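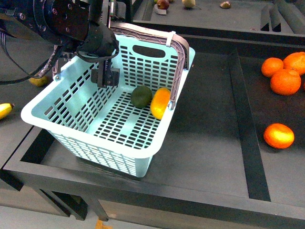
Pantry Diary, Tatdale Residence
October, morning

The fruit order from Peltonen was received at the side entrance shortly after breakfast, together with the dry goods from Drerex. The delivery note, number 638, was checked against the standing order and signed. One item was short: the pears have again been held over to the next delivery. The kitchen office has been informed and has asked that apples be served in their place at the midday meal.

The residence has used plastic baskets for loose fruit since the cardboard trays were withdrawn in the spring. The mint-blue basket remains the most suitable of those in service. Its floor and walls are slotted, so that it may be rinsed at the sink and left to drain, and the rim is thick enough to be held comfortably. The white tie at the handle is to be left in place. Two more baskets of the same pattern have been requested from Pruveritz, and a reply is expected before the end of the month.

The citrus was sorted in the course of the morning. The oranges were kept together on the right, apart from the basket, as they are wanted for the breakfast table. Mixed fruit goes into the basket and is taken up to the second-floor sitting room, where residents may help themselves until 8 in the evening. It was noted last week that limes sent upstairs are seldom eaten. They will in future be offered to the kitchen first – the cook has a use for them in the fish course – and only the remainder will be sent up.

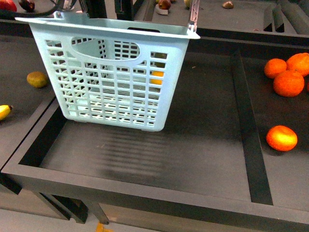 The blue basket over the dark tray, with oranges to the right of the divider.

In the afternoon the lower shelves of the pantry were cleared and washed. The flour bins were moved to the north wall, away from the pipe, and the labels were renewed. Up to four jars of plum preserve were found to be past their date and were set aside for disposal. The preserve list has been corrected, although the entry for quince could not be settled and will be looked at again tomorrow.

The scale is still reading high. It was reported to the maintenance desk for the second time, and until it has been adjusted all weights entered in this diary should be treated as provisional. The key to the cold store was returned to its hook at ten minutes past five.

Outstanding: pears, scale, quince, reply from Pruveritz.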